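The **Ultier bun** is a small enriched bread roll, scored on top before baking and eaten mostly by people standing up. It takes its name from the harbour town of Ultier, where it has been sold since the cannery days, and where any suggestion that it came from neighbouring Stesholm is received poorly.

## Composition

The dough is made from wheat flour, milk, butter and a modest amount of sugar, with ground cardamom in the Stesholm version and a firm absence of it in Ultier. A standard bakery batch uses 5 kilograms of flour. Each piece is scaled at 242 grams under the old Ultier rule and 200 grams under the modern one, a reduction introduced as a temporary measure and never mentioned again.

The top is slashed in two directions with a razor. Older bakers maintain that the cuts let steam escape. Younger bakers do it for the colour along the ridges, and the bun has so far declined to take sides. It is baked at 400 degrees Fahrenheit, a figure that survived the country's conversion to metric along with most of the ovens.

## Serving

Custom calls for the bun to be split while warm and buttered to the edges. At home it is commonly put out in a bowl, plates being regarded as something of an affectation, and the small orange accompaniment varies with the household – apricot, cheddar and candied peel all have their defenders.

A crosshatched top is the usual sign of a bun made in the Ultier manner, though plenty of unrelated pastries wear one too.

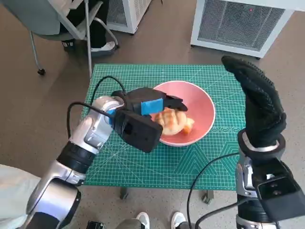

## Commercial production

The Weidemann bakery began selling a packaged version under the Pranderel label, sliced in advance and softened to the point where the scoring was largely decorative. It did well in supermarkets and badly in Ultier, where the town's grocer stocked it beside the birdseed. Production moved to Stesholm some years later, which settled nothing.

## See also

- Cardamom bread
- Milk roll
- Stesholm rusk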